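Villca for Android and iPhone, version 2

Posted Aug 23, 2022 by Shoaib Lodhi

Villca is a companion app for the Zonddale handheld console. I didn't think much of the first version when I tried it in February. It logged me out every time I changed phones and the friends list took ages to load. Version 2 is a full rewrite, and I've been using it daily on an older Android phone and my partner's iPhone.

Setup is easy. You sign in with your Zonddale account, type in the code shown on the console, and your library turns up sorted by when you last played each game. You can change that to alphabetical in settings, but it goes back to the default colour theme when you do. I've reported that one.

Messaging is the best part. Typing to friends on the console itself has always been a chore, and now it's as quick as any other chat app. Group chats are capped at 40 people, plenty for me.
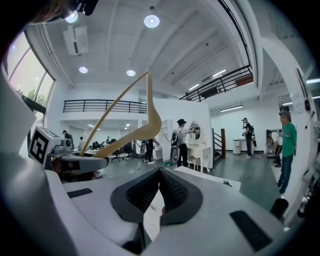
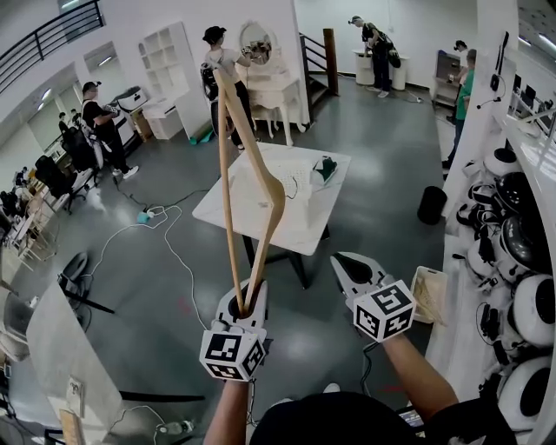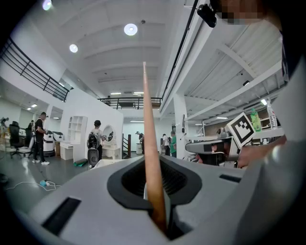 Remote downloads work too, with a catch. The console has to be in rest mode -- fully off won't do -- and on my home network it sometimes needed a second try before the download started. Over mobile data I had fewer problems, oddly enough.

The store tab is slow. Search results come back in no particular order, and my wish list stops showing prices after the first screen. My mate Nilton Echeverri gets the same thing on his tablet, so it isn't just my phone.

Screenshots sync automatically, up to 1000 of them, and the oldest get removed once you hit the limit. Turn on the backup option first if you want to keep yours. It's under Storage, then Media.

There's still no way to play games through the app. If that's what you're after, Bisura does it, though you'll pay a monthly fee.

Villca is free with no ads. I'd install it for the messaging and keep buying games on the console.

Score: 7 out of 10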